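3. Window operation in occupied rooms

3.1 Setting and fittings

The rooms covered in this section are on the ground floor of the Tratelthorpe building, a residential block on the edge of a planted reserve. The building was chosen from the wider Umevach survey because its living areas rely on opening windows for fresh air. There is no ducted supply to these rooms. An exhaust fan serves each bathroom and is switched with the light, so its effect on the living areas was treated as small and was not modelled.

Window units in the living areas combine an opening sash in the upper part with fixed glazing beneath it. A transom separates the two. The sash is held shut by a small latch and the occupant must release the latch, move the sash to the position wanted and leave it there. Closing is the same set of movements in the opposite order, with one difference: the latch will not seat unless the sash is drawn fully home. Occupants who had lived in the building for a short time often left the sash resting against its seal with the latch free. In the log this state was coded as "closed, unlatched" and was kept separate from "closed".

Frame colour and glass type vary between rooms and were recorded on the room sheet. Neither was used as a variable in the analysis. Obscured glass was noted where present, as it bears on the privacy answers in Section 5, where several occupants gave being overlooked from the path as their reason for keeping a window shut in the evening.

3.2 Description of the task

Opening and closing the window was treated as one task with 6 steps: approach, reach, release, move, set and withdraw. The steps were defined before any sessions were held and were not changed afterwards. Approach ends when the occupant stops walking. Reach ends at first contact with the sash or latch. Release ends when the latch is clear of its keeper. Move and set are divided by the first pause in the travel of the sash, and withdraw ends when both hands have left the window.

The division between move and set caused the most trouble in coding. Some occupants bring the sash to its final position in a single motion, in which case the set step has zero length. Others adjust the opening several times, often in response to a draught or to noise from the car park. All adjustments made before the hands were withdrawn were assigned to the set step. An adjustment made after withdrawal was coded as a new task, even where the occupant had not moved away from the window.

Both hands were coded separately. One hand may steady the sash while the other works on the latch, and a record of the leading hand alone would lose this. Figure 3 shows the window and the working positions in one room.
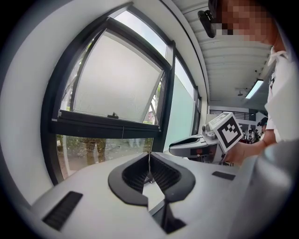
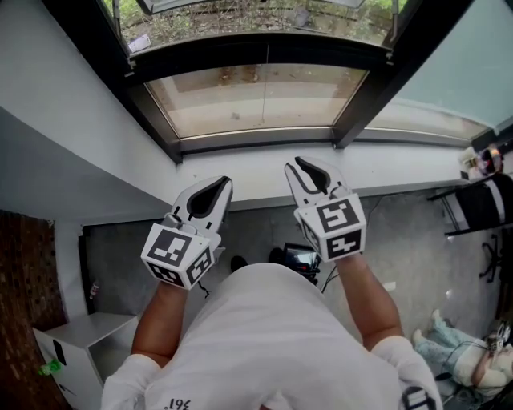
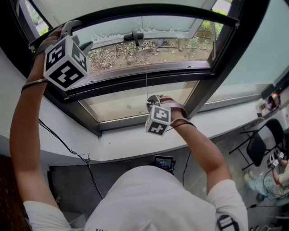

Figure 3. Upper sash open above the lower pane, and positions of the arms when facing the window.

The coding sheet allowed 2 entries for each step, one per hand, and a free-text field. The free-text field was used mainly for obstructions. Blinds, pot plants on the sill and furniture placed against the wall all change the path of the reach, and an occupant leaning over a couch to get at a latch has a longer reach step than one who can stand close. Where an obstruction was moved to get at the window, the time spent moving it was recorded in the approach step and flagged. Sill depth was measured at the centre of each opening with a steel rule.

3.3 Log of window states

Window states were logged at a fixed interval with contact sensors supplied by Biswood and checked against a paper diary kept on the fridge or beside the front door. The sensors report contact or no contact only. They give no information on how far the sash is open, and the opening distance was taken from the diary, in which occupants ticked one of 3 boxes: a crack, half or full. These terms were explained at the first visit using the occupant's own window.

After removal of duplicate and incomplete entries, 222 opening events remained. An event was counted as incomplete where the sensor showed loss of contact but no return before the logger was collected, or where the battery was changed during the event. Events shorter than one logging interval cannot be detected by this method. Brief airing after cooking, which occupants described as common, is therefore likely to be under-reported in the log, and the diary was used to judge how often it took place.

Agreement between sensor and diary was good for long openings and poor for short ones. Occupants tended to write down the opening and forget the closing. Several diaries show a window opened in the morning and opened again in the afternoon with no entry between them, where the sensor shows it was shut over lunch. In such cases the sensor record was taken as correct for time and the diary as correct for distance.

The "closed, unlatched" state could not be resolved by the sensor at all. With the sash resting on its seal the magnet lies within range, and the log shows the window as closed. This state was found only by direct checking at visits. The leakage through an unlatched sash was estimated using the method of the Pattinasarany report, which treats the gap as a uniform slot along the free edge of the sash. The assumption is weak where the seal is worn, as wear is usually greatest near the corners. No correction was applied.

3.4 Effect of latch height

Latch height was measured from finished floor level to the centre of the handle. Standing reach was measured for each occupant at the first visit, in the footwear normally worn at home. The difference between the two is called the reach margin in what follows. A negative margin means that the occupant could not touch the latch while standing flat on the floor.

Occupants with a small or negative margin opened their windows less often, and when they did so they left them open longer. The same group made fewer adjustments in the set step and more often chose the full opening. A likely reading is that each operation carries a fixed effort, so that people for whom the effort is high make fewer and larger changes. The data do not allow this to be separated from the effect of age, as the occupants with the smallest margins were also among the oldest in the building. Step stools were in use in two of the units, and their occupants were left out of the comparison but kept in the event totals.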